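A July afternoon at the Vermeulen paper mill

We had been meaning to visit the Vermeulen mill for years, ever since my sister gave me one of their notebooks for my birthday and I found I couldn't bring myself to write in it. They open to visitors in July, when the river is low and the big machine is stopped for its yearly clean, so off we went with a flask, a bag of plums and my friend Rin Furukawa, who binds books and had a list of questions as long as her arm.

Getting there

The mill sits at the bottom of Vodach, which is a long thin village strung along one road, and if you come by bus you should stay on until the very last stop, whatever the sign at the church tells you. We got off at the church. It's a pleasant walk down, mostly under lime trees, but it is a walk, and coming back up it after tea and two kinds of cake was quite another matter!

The rag room

Our guide was Villads Lykkegaard, a tall, soft-spoken man who started at the mill as a school leaver and still seems delighted by the place. He began upstairs in the rag room, where cotton offcuts are sorted before they go down the chute. I had expected it to smell of damp, and it smelled of clean laundry. He let us tear a strip each, to feel how the long fibres hold on, and then showed us a handful of the same stuff after beating, when it looks for all the world like thin porridge.

Rin wanted to know about the water. It comes from a spring above the village and is rather hard, apparently, and he talked about chalk for a good ten minutes while the rest of the group drifted towards the stairs. I enjoyed it enormously, though I couldn't repeat much of it now.

The vat

This was the part I'd come for. The vat holds 300 litres, and the vatman dips his mould in, lifts it level and gives it a little shake, forwards and then sideways, and there is a sheet of paper where a moment ago there was only cloudy water. We were each allowed a go. Mine came out thick at one corner and nearly bald at the other, and Rin's was perfect, of course. They press the sheets between felts and hang them in the loft, and you can leave your address and have yours posted on for the price of the stamp.

I asked how many sheets a good vatman makes in a day and was told that the house record is 739, set by his grandfather's cousin, who by all accounts was unbearable about it afterwards.

The finishing rooms

Across the yard it is all much quieter. Sheets are looked over against the light, the spotty ones are put aside for the shop's scrap bags, and the rest are counted out and wrapped. There is a lovely old guillotine and a cabinet of watermark wires, little swans and keys and a very fat bishop. We were allowed to wander here as we pleased, and I must have spent half an hour with the bishop alone.

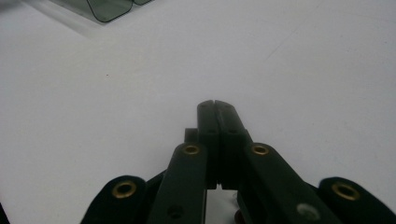 Tea, and the shop

Tea is in the old drying shed, which they call the Drosomer for reasons that were explained to me twice and that I have lost both times. The plum cake is the one to have. The shop next door sells writing paper, scrap bags by weight and the notebooks, which cost less than in town. I bought 5 of the small ones as presents and have already kept three back for myself.

If you go

Tours start at 2 in the afternoon and last a bit over an hour, longer if Rin is in your group. Wear shoes you don't mind getting splashed. The loft stairs are steep, and anyone who would prefer to skip them can sit in the yard and wait, where there's a bench and a very friendly cat. We caught the last bus back with wet sleeves, and my sheet arrived in the post the following week, bald corner and all.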